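The Heater Core, Part Two

When I left off, the old wagon had been fogging up its own windshield for the better part of a winter, and the passenger carpet smelled like pancake syrup. I had decided, on the strength of one sweet-smelling carpet and a forum post, that the heater core was leaking. I had also decided the job would take an afternoon. I was right about the heater core.

The repair manual gives the dashboard removal one paragraph. It begins "remove instrument panel" and moves on to the interesting bits, in the way a recipe might begin "raise a cow." There are screws under the trim, screws behind the ashtray, and one 10 mm bolt up behind the glove box that I'm convinced was put in first, with the car assembled around it. I found it by feel, lying upside down in the footwell with my legs over the seat back and my head resting on the brake pedal.

Once the dash was loose I could pull it toward me maybe a hand's width, and that's where it stopped, held by a wiring harness that some previous owner had zip-tied to the steering column bracket. There were 50 zip ties in there if there was one. I cut them all. I kept finding the little tails in my socks until September.
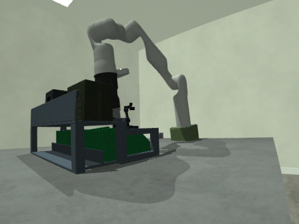

Getting the box apart

The heater box comes out as one big plastic clam, held together with metal spring clips. You're meant to pry them off gently with a flat screwdriver. The first one went across the garage and hit the water heater. The second one went somewhere I've never been able to establish. After that I draped a rag over each clip before I pried, and I lost only one more.

Inside was 2,000 miles' worth of coolant that had gone nowhere useful, plus a mouse nest built mainly from the hood insulation I'd been blaming on a bad shop. The core itself had a green crust down one side where the end tank meets the fins. No mystery there. The foam on the blend door had turned to something like wet cake, and it came off on my fingers and then on everything my fingers touched, including the sandwich.

I ordered the new core from Rostcombe, who had it listed as fitting my year, and it arrived in 4 days, well packed, with the inlet pipes bent at an angle that suited some other car. To be fair to them, they took it back without a fuss. The second one came from Nikberg and cost a bit more. It fit, more or less. One of the pipes sat a little proud of the hole in the firewall, and I persuaded the rubber grommet around it with dish soap and language.

For the foam I bought a roll of closed-cell weatherstrip from the hardware store and cut it to match what was left of the old stuff. If you do this, glue it and leave it overnight. I left mine for the length of a cup of coffee, and the first time I moved the blend door the new foam folded over on itself like a bad sandwich. (I'd had enough of sandwiches by then.) Off it came, and on went a second layer with proper contact cement.
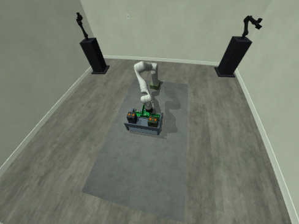
Then there were the hoses. Both of the ones going to the firewall were as hard as broom handles, so I slit them with a utility knife to get them off without cracking anything I'd just paid for. Don't twist an old hose on a new core. The pipes are thin, and the joint where they meet the tank is exactly the sort of thing you'll be paying for again. I put new hoses on with worm-drive clamps, snugged them up, and went back over them after the engine had been hot once. One took another half turn.

Filling the system took longer than I'd like. The heater sits high enough to trap air, so I parked the nose up on ramps, set the heat to full, and ran it with the cap off, topping up every time it burped. The temperature needle went up, came down, went up and thought about it, and finally settled in the middle. The air from the vents went from cold to tepid to properly hot, and I sat there in the driveway with the fan on 3, sweating through a sweatshirt and very pleased with myself.

The dash went back in with 7 screws left over. I've put them in a jar. The glove box light now comes on when I turn left, so the next post will probably be about wiring.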